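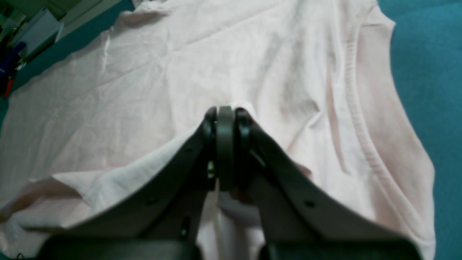 Torque limits and the hobby joint

Most small arms sold to clubs and schools still drive each joint with a position loop and nothing else. The controller asks for an angle and the motor pushes until it gets there. If a cable tie or a thumb is in the way, current climbs until the driver trips.

Kernton's revised joint board takes a different approach. A shunt resistor on each phase feeds a 12-bit converter, and the firmware compares measured current with a ceiling stored per joint. When the ceiling is reached, the loop drops into a compliant mode and holds torque constant. Conall Ní Chonaill, who wrote the firmware, set the default low on purpose. “People raise it on the first Friday and lower it again by Monday,” he says.

The board ships with 2 connectors, one for power and one for the serial bus. Bus addresses are set in software – there are no jumpers. Calibration writes a table of 591 entries to flash, covering friction and cogging over a full turn. Run it with the link unloaded and the gearbox at its normal working temperature. Older Jokevano gearboxes need the spacer ring, sold separately, or the encoder magnet sits too far from the sensor.

The licence permits modification of the firmware but not of the bootloader. Revision 1271 is current, and a build for the Amia controller is due in March.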